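Visit to the Ketness returns warehouse, Gudport
Wednesday, January 3, 2018

The Ketness warehouse is on the east side of Gudport, a short walk from the bus stop at the end of the line. Visitors sign in at the gate and get a vest and a locker key. There were 9 of us on the morning tour, and it took a little under two hours.

Ketness handles returned goods for garden and hardware shops. The building has 453 shelf bays on the ground floor and another 425 upstairs. The upstairs bays are for small goods only. Tsuchiya supplied the shelving in May, and the old racks are still stacked outside by the loading dock.

Returns come in by truck and are opened at long tables near the doors. Paperwork goes into a tray, packaging goes to the baler, and the goods go into open bins. Anything with a readable label is booked in first. Gloves, hand tools and other loose items that have lost their tags are left for later in the day. We were told that 651 loose items had been sorted on the last working day before the holidays.

The bins are plain gray and get heavy use. They are wiped out once a week and replaced when a wall splits. Single gloves are kept for a month in case the other one turns up, then thrown out.
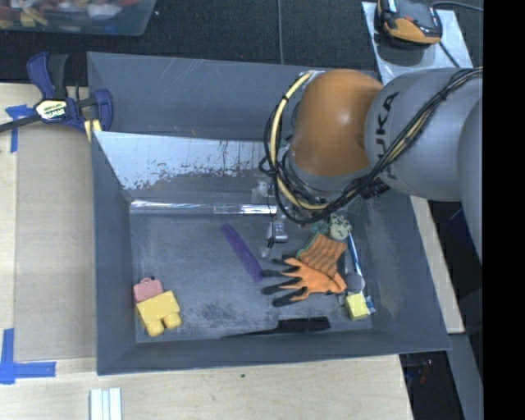
Sorting area: an orange work glove with black-coated fingertips, a long purple item and other small pieces in a gray bin.

After sorting, goods are bagged and sent upstairs. Cirico runs the canteen, where the tour ended with coffee and soup. The next tour is in May. Wear closed shoes, and bring a sweater for the dock area, as the doors stay open during unloading.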